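About Fidberg

Fidberg prepares equipment plans for companies that intend to buy robots. We do not sell hardware and take no commission from those who do. Clients pay a fixed fee and receive a written plan, a budget, and a list of items to order.

The company was started by two cell designers and now employs 16 people. Our planning office is in Sidham, on the upper floor of the El Idrissi building.

Most of our work is done before a purchase order exists. A typical plan takes 6 weeks. It covers arm reach, gripper stroke, payload, power, floor loading, guarding, spare parts and operator training. Each item carries a purchase price and a yearly running cost. Installation is budgeted on a separate line.

Reach and clearance are checked in simulation. Our tool for this is called Joris, and it was written in house. It renders views of the gripper and its surroundings, some in plain shading with simplified geometry.
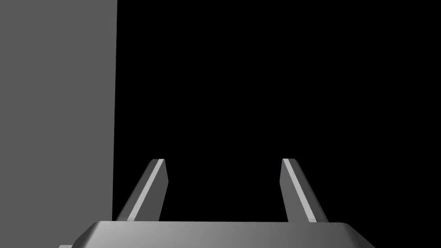
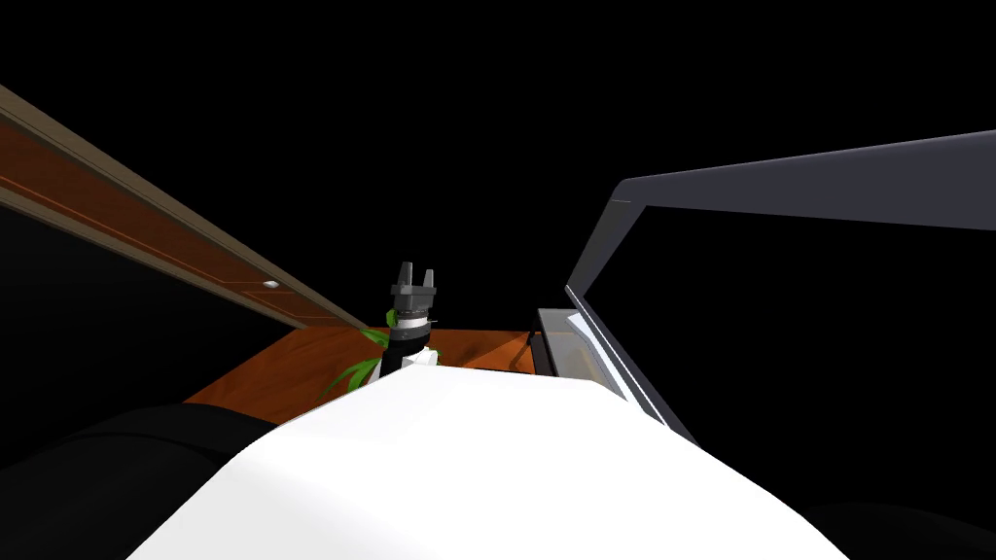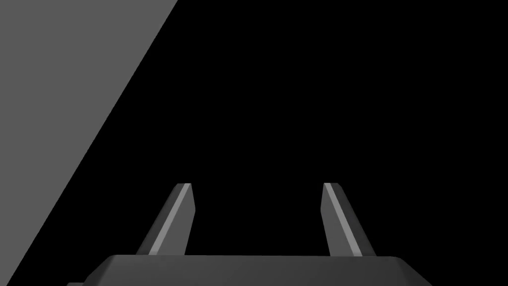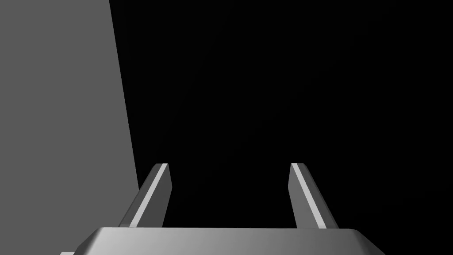 Simulation time is included in the fixed fee up to the second revision. Further revisions are billed by the day. We ask clients to supply drawings of the room, door widths and the dimensions of the largest and smallest parts to be handled. Where drawings are missing, a site survey is quoted separately.

Budgets are issued in two versions. The first lists the minimum equipment needed to start work. The second adds a spare gripper, a second set of fingers and a service contract. Lead times are stated for both, and quotes older than 9 weeks are requested again before the plan is signed off.

Plans remain the property of the client and may be sent to any supplier. New projects are scheduled each October for the following year, with a small number of openings in spring. Inquiries should state the task, the site and the approximate budget.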